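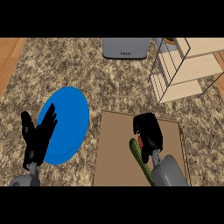 Two-arm tidy-up in the simulator: cucumber in the right hand, left hand open over the blue plate.

Benby Shared Floor Rules Pack, item 1026

I wrote this pack after one too many arguments over what two arms may do when they're working the same bit of rug! It gives you 4 rule sheets plus a scene file, and you run the lot in simulation before anyone powers up the real thing.

My favourite sheet is the one on holding. If one hand has something in its grip, the other keeps to its own side until the item is let go (yes, even for a cucumber). There's also a sheet on grip limits for soft food, and one on furniture, so shelving counts as a no-go zone unless you say otherwise.

Loads into Bronari 5 and up. Older scenes need converting first, sorry. Kerstin Brinkmann checks the wording for me, so send her any muddles you spot.

Goes well with: Handutbridge log sheets, item 2643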